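Subject: Re: sourdough starter gone flat?
From: Ayana Mamo
Date: October 25, 2023

Faraji Shemweta wrote:
> Mine has hardly moved in 2 weeks. Same flour as in August.
> Do I toss it?

Don't toss it, Faraji! Mine sulks every fall when the kitchen cools off. I moved the jar on top of the fridge and fed it rye twice a day - it was up over the rim by the weekend. 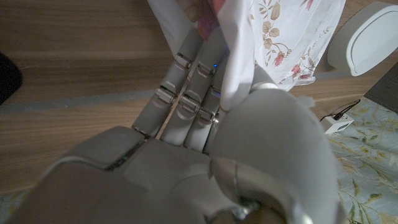 Gavuldale Home Bakers Club

If you're still stuck, I've got nearly 15 ounces of mine going spare and can bring you a jar. Oh, and does anyone still have my long bread knife?

Ayana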